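What I Learned From Keeping a Spending Notebook

August 26, 2023

When I moved to Vinstead, I thought that I was a person who is careful with money. I do not buy expensive clothes, I do not have a car, and I cook at home almost every evening. Still, at the end of each month my account was nearly empty, and I could not explain where the money went. So I bought a small notebook and started to write down everything I paid for.

I tried applications first. I used one called Tomix, which connects to the bank and makes colored circles from your payments. The circles are pretty, but I looked at them for one week and then forgot about them. The application did all the work for me, and I felt as if it was the money of another person. With the notebook I must take a pen and write "coffee" with my own hand, and when I write "coffee" for the third time on the same page, I feel it a little in my stomach.

The rules

My rules are simple. Every payment gets one line: the day, the thing, the price. I write it on the same evening. I do not round the price, and I do not write "various" or "other." In the beginning I used "other" very often, and when I added up the page, "other" was my biggest expense!

Rent and electricity have their own page at the back. I cannot change them during the month, so I do not want to see them every day.

The first full month

My total for the first full month was 3,717, with the rent included. I added it two times, as I did not believe it. Food from the supermarket was less than I expected. The surprise was 628 for things I call "small comfort": coffee outside, bread from the bakery when there was already bread at home, delivery fees, a candle, another candle. Each of them was a good idea on its day.

I was ashamed for one evening. Then I decided that shame is not useful for this, and I gave myself 100 each month for small comfort, without any guilt. I have not always stayed inside it. Last spring I went over by 40 when my shoes broke and I comforted myself with cake, and I wrote the cake down also.

Where I write

I believe the place is more important than the notebook. When mine was in my bag, I forgot it there. When it was beside the bed, I was too sleepy and my numbers looked like insects. Now I do it at the table after dinner, before I allow myself to sit on the sofa. I like the table for its pattern of cream and beige marble, which is calm to look at while I try to remember what I bought at noon. The pink wall behind it is less calm, but I am fond of it.
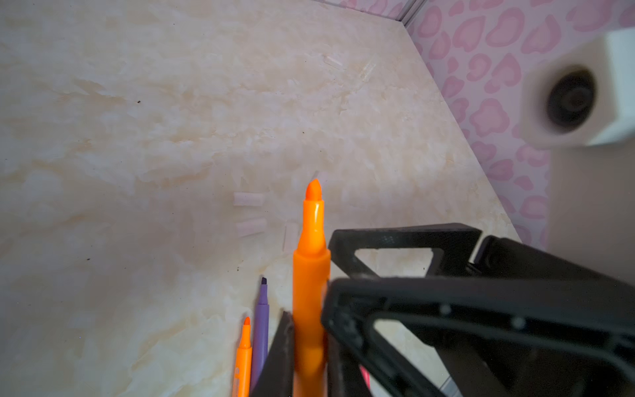
What I would do differently

I would begin in the middle of a month and not wait for the first day. I waited for the first day three times, and each time I missed it and told myself that the next month would be better.

I would also not show the notebook to other people so early. A friend looked at one page and laughed at how much cheese I eat. It was a kind laugh, but for two weeks I bought less cheese only because of this, and I was not happier.

My present notebook is a Quintero with thin gray lines. It has nine empty pages left. I want to take the same one again if the paper shop still has it, and yes, I will write the price on the first line.

Comments (4)

lesen_in_bed: I also failed with the applications. I use the back of an old calendar, it works the same. How do you write it when you pay for a friend and they give the money back later?

Author: I write the full price, and when the money comes back I make a line with a plus. If it does not come back, well, then it was a gift.

pennyjar: "Another candle" made me laugh. My version is plants.

northwindow: Please do not give up the cheese.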